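Pre-Run Checklist: Grasp Planner and Control Software, Burkar Bench
Last updated: August 2022
Filed under: Checklists / Manipulation Software

Run through this before each recording block. Comments from the last check are kept under the item. 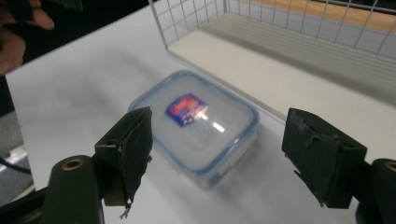 1. Planner build matches the tag on the run sheet. OK.
Comment (Javiera Bravo): tag was right but the config folder was one commit behind. Pull both.

2. Jaw width reads the same in Omero and in the driver log. OK.

3. Pad wear noted. FAIL, run allowed.
Comment (Tâm Chu): foam edges are torn and hanging on both fingers. The segmentation mask picks up the loose bits as part of the object. Trim or replace, then redo the gripper mask.

4. Depth filter on for clear and frosted plastic. OK.
Comment (Lautaro Quezada): glare on the lid still leaves a hole in the depth map. Planner fills it from the rim — fine for boxes, not checked on anything round.

5. Hand-in-view stop enabled. OK.

6. Control loop timeout set to 300 ms. Was 3,000. Fixed.
Comment (Ulises Cáceres): somebody left the debug value in. Please don't save over the default file.

7. Log disk has room for 3 full blocks. OK.

Open: item 3, Emiliano Bravo to order pads by September.

4 comments | 2 shares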